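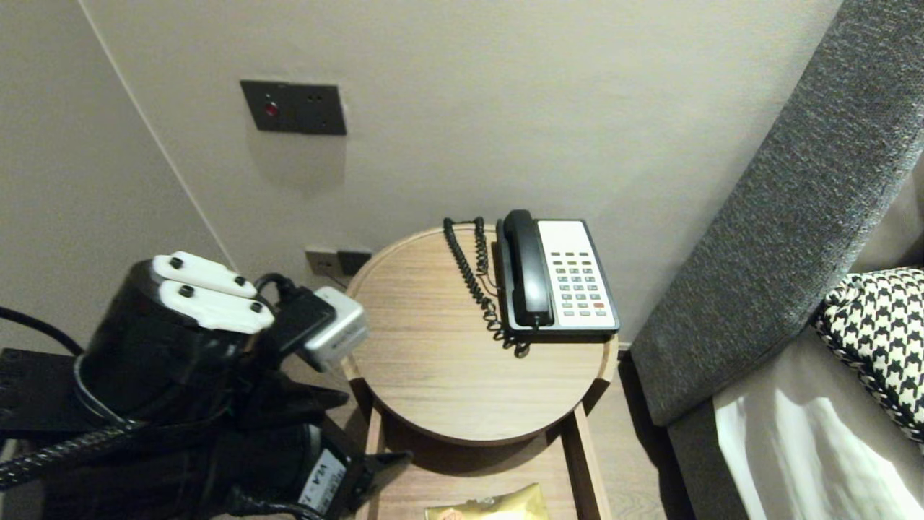

The phone by the bed, room 339.

Quarter past five in the morning and Ayman Chidiac was on his knees by the bed looking for his other shoe. Bag half zipped. Taxi at half past. July, already warm, window stuck.

The phone rang.

He looked at it. Little round table in the corner, the grey headboard, the phone sitting there like it had sat there all week. 7 nights and not one ring. He hadn't known it could.

Let it go. Shoe first. Under the bed, no. Behind the curtain, no.

Still ringing.

"Yes? Hello?"

"Mr Chidiac, it's Gayan. Gayan Mridha, from the desk. You asked for a wake-up call."

"I didn't."

"It's in the book. Half past five, Chidiac, three three nine. I'm early, sorry, I've the breakfasts to do."

He hadn't asked. He hadn't asked anybody anything, all week, only nodded at the lift. Then he saw it, his father's writing, that slanted C. His father had stayed at the Pramberg every summer. Same room. Always the same room, that was why Ayman had booked it.

"Which book?" he said.

"The book. The old one. We keep it going." Pages turning. "Oh. Oh, hang on. This is the wrong page, this is, I'm so sorry. This is from years back."

Ayman sat down on the matress. Handset warm against his ear now.

"What does it say? All of it."

"Just the call. And then it says, two teas, one with milk, for the boy."

The boy. He'd been what, nine. They'd caught the early boat to Lumum and he had been sick over the side and his father had held the back of his jumper the whole way, the whole way, talking about fish.

"Mr Chidiac? Your taxi's outside. He's hooting."

"Tell him five minutes."

"He won't like it."

"Five minutes. And Gayan, could you, is the kettle on?"

"It's always on."

"Two teas then. One with milk."

He put the handset back where it lived. Got it the wrong way round first, had to turn it. Down on the lower shelf was the shiny gold packet he'd bought for the journey and very nearly forgot. He shoved it in the bag. The shoe was in there aswell, right at the bottom, under his shirts.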